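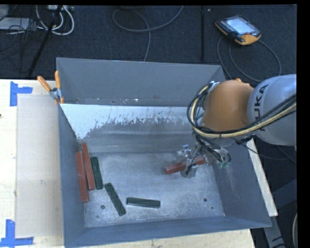 Collecting bin grasps, step by step

Quick version of how we do it for the Osau set. Ask Carmela Fontana if you get stuck.

1. Clamps first. Handles down tight, give the bin rim a shove. If it moves, redo it. Then check it against the blue tape corners on the table.

2. Blocks in. Red-brown and green together, dumped not placed - you want them leaning on the walls and on each other. Neat rows teach the model nothing useful.

3. Home the arm, start the recorder, THEN start the pick loop. Wrong order and you lose the first grasp.

4. Let it run 15 attempts. Hands out of the bin. Keep the pendant within reach.

5. Label each one: held, dropped, missed. Misses stay in! Please dont delete them, the Lukumay run was nearly useless for that reason.

6. Stir the blocks, go again. 7 rounds makes a session, takes over an hour.

7. Block flat against a wall and the arm keeps failing? Two tries, then nudge it out by hand with the arm stopped. Mark the round "touched".

8. Copy everything to Ornholm before you leave. Check the file sizes, a zero means the recorder never startd.

Saturday sessions - same steps, but log the floor lights as on or off.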